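How to Set Up a Small Tabletop for Vocal Practice

A vocal practice corner needs a table, a microphone and sheet music that stays where the singer can read it. The steps below assume a table against a wall and no dedicated music room.

1. Clear the table and wipe it down. Grit under a microphone base transmits noise when the base shifts.

2. Place the sheet music at the far side of the table. Large-format sheets read well from a standing position. If the print is too small, enlarge the page on a copier before buying a taller stand.

3. Set the microphone at the far side as well, next to the sheet and clear of the text. Turn the page once as a test. The paper should not touch the microphone.

4. Leave the near half of the surface open for a pencil and a water bottle with a lid.
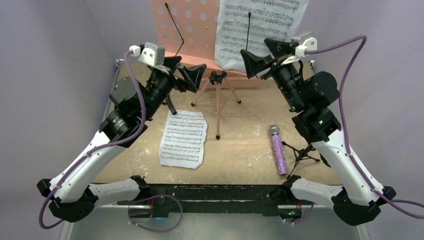 Does the finish on a microphone affect the sound?
A glitter or painted finish on the handle has no audible effect; the capsule and the grille determine the sound.

5. Check for glare. Stand in the singing position with the lights on and read one full line of music. If part of the line washes out, tilt the sheet a few degrees or move the lamp to the side.

6. Check for reflections. Bare walls close to the table return sound to the microphone. Hang a folded blanket on the nearest wall and record the same phrase with and without it. Keep whichever version has less ring.

7. If the microphone goes through a mixer with a low-cut switch, turn it on and set it to 100 Hz. This reduces table thumps and leaves most voices intact. Very low voices may need it off.

8. Practice in blocks of 30 minutes. Put the sheets back in page order at the end of each block.

Notes on surfaces: scuffs on a tabletop make no difference to the recording. A wobble does. Shim the short leg with card until the table stops moving under hand pressure. A cloth under the microphone base helps on hard tops, but it should lie flat, with no folds under the rim.

Last updated February 2, 2025

1198 views
30 shares

Related
Storing Loose Sheet Music Flat
Turcotte Clip Stands: Sizes and Fit
Tisness Table Lamps for Reading Music
Cleaning a Microphone Grille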